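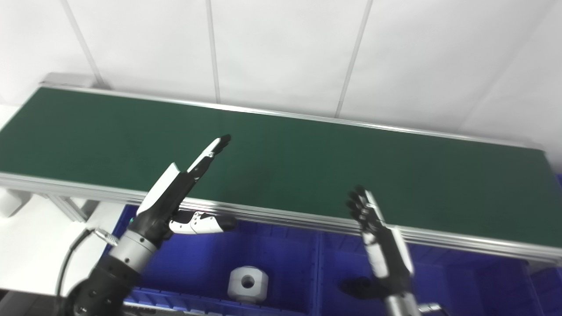

The packing room belt: what has changed and how to use it

The new belt in the Gendum packing room has been in daily use since the start of the month, and most people on the rota have now had a turn at it. Several of you asked for the arrangements in writing, so this item covers how the belt is shared, how it is cleaned and what is still to be sorted out.

The belt is dark green with a smooth, matte face, and the rails along both sides are silver aluminium. It replaces the two trestle tables, which have gone to the Fontes store and can be borrowed for open days. Please put your name in the book there before you take one.

Loading

Orders come in at the hatch end and are placed on the belt in the sequence they appear on the sheet. Leave a hand's width between parcels. When they touch, the labels get scuffed and the scanner reads two as one, and we had a fair bit of that in the first week. Heavy boxes go in the middle of the belt and never against the rail.

The limit for a single parcel is 14 kilos. Anything over that goes round by trolley, as it always did. Flat envelopes can travel on the belt, but put them in a tray first. On their own they tend to slide under the rail, and getting them out means stopping everything.

The near side of the frame has grooves running along it. These are for fixing brackets and guides. Pens, blades and rolls of tape don't belong in them, and neither do paper clips, which are a nuisance to get out. There is a rack for small tools by the sink.

Stopping and starting

Anyone may stop the belt at any time, for any reason. Restarting is up to whoever is on the hatch that shift. Call out before you press the button and wait for an answer from the far end. If the belt stops by itself, leave it alone for 30 seconds and then try once. If it stops again, switch it off at the wall and ring the office.

Sleeves should be rolled or buttoned, and lanyards taken off. The hooks inside the door are for lanyards and scarves.

Cleaning

The old routine for the tables doesn't suit the belt, and the spray we used on them should not go near it. Jelberg, who supplied the belt, recommend a damp cloth and a little washing-up liquid, wiped across the width and dried straight after. Do the stretch you can reach, run the belt on, and do the next one. The whole job takes one person less time than the tables did.

Tape residue comes off with a plastic scraper. There are two in the blue tub. Metal scrapers will mark the surface and have been removed from the room.

The rails need a wipe at the end of each day. Dust collects in the grooves, and a dry paintbrush gets it out well enough. The wall behind the belt is white, with large square panels, and the joints between them show the dirt first. It goes on the Friday list with the floor.

Noise and lighting

A few people have said the belt hums at the faster setting. We have asked for it to be looked at on the next service visit. Until then please keep to setting 4, which copes with everything we send out on a normal day — the pre-holiday rush in July may be another matter, and we will look at it again before then.

Two people found the light hard on the eyes during afternoon shifts. A blind has been ordered for the side window. If you would rather work the morning in the meantime, put a note on the rota sheet.

Figures so far

The most we have put through in one shift is 87 parcels. There is no target, and please don't treat that number as one. Breakages are recorded in the same red folder as before, with a new column for whether the item was on the belt at the time.

Still to come

The return trays from Idico have been delayed and will follow once they arrive. A short practice session will be held in the packing room on Saturday, March 12, 2022, for anyone who hasn't yet used the belt or would like another go. Wear flat, closed shoes and bring your own mug.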